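Plesemis height-adjustable bench, long term review
September 24, 2026 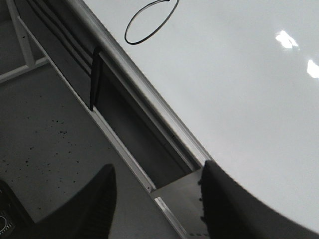

Wrist camera view at the bench edge, with the two fingers at the bottom and a black loop on the white top.

We bought the Plesemis bench as the work surface for gathering demonstrations. An operator guides the arm through a task, the wrist camera records, and each run goes into the training set. We had 2,000 episodes as our target and stopped at 2,359, so this is a review after a fair amount of use.

The top is the best thing about it. It is flat, white and easy to wipe, and dark items show up well against it. Loops, cables and bands are hard enough to pick up from a flat surface without the camera losing them too. On our old Rezende table, which had a printed wood grain, the labellers kept sending thin objects back as unclear.

The gloss is less welcome. Overhead lights leave white glare spots on the surface, and they move as the wrist moves. We threw out 13 episodes where the glare sat right over the object. We kept the milder ones, as the policy will meet the same lights in use. A matt top is listed as an option and I would order that next time.

The edge needs some thought. A metal rail runs along the side of the top, then there is a dark recess, then a thinner strip. Small items pushed over the rail can end up in the recess, and getting them out by hand stops the session. We now tell operators to end the run and mark it as a drop - do not try to fish things out with the gripper.

Stability is fine. The arm stands on its own Eltine pedestal, so the bench only has to stay put, and it does. Check the leg bolts after the first week. Two of ours had worked loose and we had to redo the camera calibration.

Assembly took an afternoon. The instructions are poor, and the drawing for the crossbar is the wrong way round. Nenia, who supplied ours, sent a corrected sheet when asked.

We have 16 more task variations to record, starting in October, and will keep using this bench for them. Good for tabletop picking, less good if your task goes near the edges.

Four out of five.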